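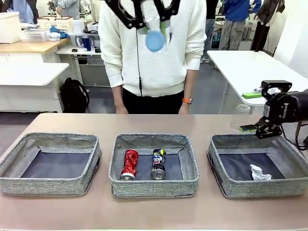 Fig. 1. Three gray fabric baskets, with crushed cans in the middle one.

Courses > Public Affairs > Student Projects > Reports

Who Answered the Torvik Clinic Consultation?

Jan 28, 2023
By Hedvig Lunde

1. Background

In July the town council in Torvik asked residents whether the evening clinic on the Wekuten side of town should keep its present hours, close earlier, or move into the main health center. The consultation was open for six weeks. People could answer on a paper form or on the council's website, and there were two public meetings. The council later voted to move the clinic, and the motion said that this was done "in light of the views received."

My project looks at those views and how they were used. I did not try to decide whether moving the clinic was right. I have an opinion, but it would need a different project with patient figures that I could not get.

2. Question

The main question was whether the responses gave the council a fair picture of what people in the town wanted. A smaller question came up while I was reading the papers: did the summary given to council members match the responses themselves? I ended up spending more time on the second question than on the first.

3. Material

The council released the responses with names and addresses removed. There were 145 of them. The town had 3,795 registered voters at the time, so most adults in Torvik did not take part. I also used the agenda papers, the minutes of both public meetings, the staff summary, and the published record of the vote.

I read every response and put each one in a category by its main preference. Where a person ticked one box and then wrote something that seemed to disagree with it, I went by the box and made a note. This happened more often than I expected, mostly on the paper forms. The second option was worded "close earlier to protect daytime services," and several people ticked it and then wrote that they wanted the evening hours to stay. I think they read the word "protect" and stopped there.

I had planned to interview council members as well. One agreed and then withdrew, and the others did not reply before my deadline. The report therefore rests on written sources only.

4. Findings

4.1 Who took part

The form asked for age group and neighborhood, but both questions were optional. Of those who filled them in, older residents were the largest group. Cemis, the newer area near the school, was hardly represented at all. That matters, as the agenda papers describe Cemis families as the main users of evening appointments. Parents with small children are less able to come to a meeting at dinner time, and both meetings started then.

The forms were left at the library, the town hall and the main health center. I could find no record of any being left at the evening clinic itself. It is possible that this was done and not written down. 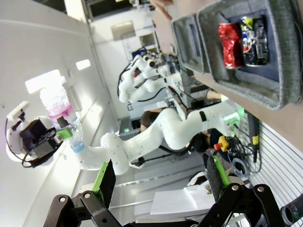

4.2 What they said

Keeping the present hours was the most common choice, on paper and online. Moving the clinic came second. People who supported the move usually mentioned parking or the age of the building. People who opposed it wrote about the bus. The last bus from Wekuten to the center leaves before the evening clinic ends, and anyone without a car would have to arrange a ride home. One response is a full page on this subject alone and includes a copied timetable.

Very few people wrote about cost, although cost took up most of the agenda paper.

4.3 What the summary said

The staff summary is short. It reports that "residents expressed a range of views" and that there was "support for a modern setting." Both statements are correct. It does not say which option was chosen most often, and the bus is mentioned once, under "other matters." A council member who read only the summary would not know that the most common answer was to leave things alone.

I do not think this shows that anyone meant to mislead. The summary follows the same template as the one for the Cuvico road consultation, which has the same headings and also leaves out the totals. The template has no place for them.

5. Discussion

A consultation is not a vote, and the council was free to choose another option. The law lets it weigh cost, staffing and the state of the building against what people write on a form. My concern is with the wording of the motion. If a decision is made "in light of" certain views, the people making it should have been told plainly what the views were — and the papers do not show that they were.

The low number of responses cuts both ways. It weakens the case of residents who say the council ignored the town, as most of the town said nothing. It also weakens the council's claim to have consulted properly, above all in Cemis.

6. Limits of the project

I did the sorting alone, so there was no second reader to check my categories. The cases where box and comment disagreed could be read differently, and moving all of them would narrow the gap between the first and second options without changing the order. The public meeting minutes are brief and do not give speakers' neighborhoods.

7. Suggestions

The summary template should include a table of totals for each option. Forms should be available at the service being discussed, and at least one meeting should be held at a time when parents can come. Option wording should be tried out on a few people before printing. I sent these suggestions to the council clerk with a copy of my category notes and received a confirmation that they had been filed with the consultation papers.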